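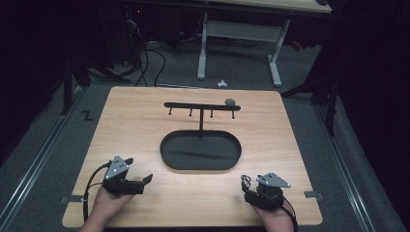

Shopping for the Hands First

How a small automation shop in Henon planned its purchases before it ever priced a robot arm

Mirta Maldonado keeps her equipment plan on a single sheet of graph paper, folded in quarters and soft at the creases. The top line is $3,000. It was written in ink. Everything under it is in pencil, and a good deal of it has been rubbed out and written over.

"That top number was what I could spend without calling anybody," she says. "Below it I could dream a little."

Maldonado runs Kenthorpe, a packing and light assembly business in a low brick building near the rail yard in Henon. Her customers send small goods in odd shapes, and her people sort them, hang them, tray them and box them. For two years she had been collecting brochures for robot arms. They are beautiful brochures. What they never told her was how much of her own work an arm could learn to do, and that was the thing she wanted to know before she signed for one.

So she turned the order around. She bought the hands and left the arm for later.

The idea has been moving through research labs for a while, and it is a treat to see it reach a shop like this one. A person holds a gripper in each hand and does the job with the gripper's fingers in place of their own. The motion is recorded as they go. Do the job enough times and you have a pile of good examples that a robot can be trained on, collected by someone who already knows the work. There's no arm to bolt down and no safety fence to build, and if the task is a poor fit you find out while the big money is still in the bank.

A budget that fits on a clipboard

The grippers came from Montecinos, a machine shop across the county that builds them in small batches. Kenthorpe paid $600 apiece and bought two, a left and a right. Maldonado had penciled in a single one to start with. Violeta Saavedra, who came on as her automation lead in October, talked her out of it in the first week.

"Watch anybody on our floor work," Saavedra says. "One hand steadies and the other one places. If you record half of that, you've recorded a job we don't do!"

Another $900 went to the place where the work happens: the board, the brackets that keep it from creeping, stands, cabling, and the little props for the practice tasks. Maldonado admits she fought this line harder than any other. It looked like a lot of money for furniture. Saavedra's case was that a board that slides a finger's width between one day and the next will cost more in wasted recordings than any bracket ever could, and she won that one too.

The props are plain on purpose. There's a black tray and a black rack shaped like a T, with short pegs under the bar, and a smooth gray piece about as simple as an object can be. Saavedra loves that rack. Trays teach you very little about a gripper, she says, because a tray forgives you. A narrow bar asks for a slow approach and a clean release, and an hour with it will show you whether your operators can see past their own tools.

The rest of the $3,000 was held back. Anyone who has bought equipment for a small company knows how rare that is, and how quickly held-back money gets spoken for. Maldonado had a rule about it. Nothing could come out until the pair had been used for a full month, and then only for things the month had proven they needed.

What a month of use taught them

It needed pads, mainly. Gripper fingers end in flat blocks that meet whatever you are picking up, and those blocks take all the rubbing, bumping and dragging that a real job dishes out. Saavedra now talks about pads the way runners talk about shoes. She wants to know how they are held on, how long a swap takes, whether the supplier keeps them on a shelf, and whether the new ones match the old ones closely enough that last week's recordings and this week's can sit in the same set.

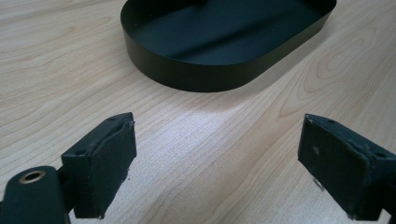

Photo: Kenthorpe

When she compares quotes, she reads the spare parts page first. A gripper that costs less but needs a whole new finger when the pad wears out isn't cheap at all. Fasteners you can reach from the top are worth paying for. So is a pivot with a proper metal bushing, and she would like every supplier to list the bushing as a part you can order, with a price next to it.

Cable length was the other lesson. The first cables Kenthorpe tried were a shade too short, and operators would reach for the far side of the board and feel a tug at the wrist. It is a small annoyance that ends up in the data, with every long reach a little hesitant. Longer cables fixed it, and then there was more cable on the floor to manage. Saavedra would put a good cable guide in any starter budget and wishes she had put one in hers.

Then there is the view. These hand-held tools are often used with a camera that looks down past the fingers, and what that camera sees matters as much as what the person sees. Shiny tabletops bounce light back up. Black objects on pale wood are easy to pick out, while pale objects can melt right into the grain. None of this shows up in a catalog. Saavedra suggests borrowing a lamp and trying a few surfaces before ordering a bench, and doing it at the hour you plan to work. The light at four in the afternoon is a different animal from the light at nine.

Paying for people's time

The biggest line on the graph paper isn't equipment, and it doesn't come out of the $3,000. It is hours. Maldonado gives recording its own block every Monday, with the operators taken off their regular stations and paid their regular rate. She tried squeezing it into slow patches first. Slow patches never came on schedule, and people who expected to be called back to the line in ten minutes rushed.

The operators have turned out to be the best part of the whole thing. They started out stiff, holding the grippers like hedge clippers. Then something clicked and they began arguing about technique, whether to come at the tray from the long side or the end, whether the left should wait or keep moving. Saavedra writes those arguments down. Several have gone straight into her notes for the arm purchase, under the heading "reach."

That purchase is still ahead. Divthorpe, a dealer two counties over, has quoted on an arm and will bring a demo unit to Henon so that the Kenthorpe crew can try it on their own board with their own props. Maldonado is looking forward to that visit enormously, and she is going in with far better questions than she had when all she owned was brochures. Can it carry the same style of finger? Does it reach the far edge without folding up on itself? Who comes out when it stops, and how soon?

If you are starting your own sheet

Saavedra gets asked for advice now, and she gives it freely. Buy the pair. Order spare pads on the same purchase order as the grippers, while you have the supplier's attention. Fix the board in place before the first recording and mark where everything goes. Choose one practice task that is easy and one that makes people mutter.

Ask the supplier, too, what happens when the design changes. Montecinos told Kenthorpe plainly that the next batch would have a slightly different mount, and offered to hold back a set of the current parts. Maldonado took the offer that same afternoon. The parts are in a drawer in her office, and the cost of them is on the graph paper, in pencil, with a check mark next to it.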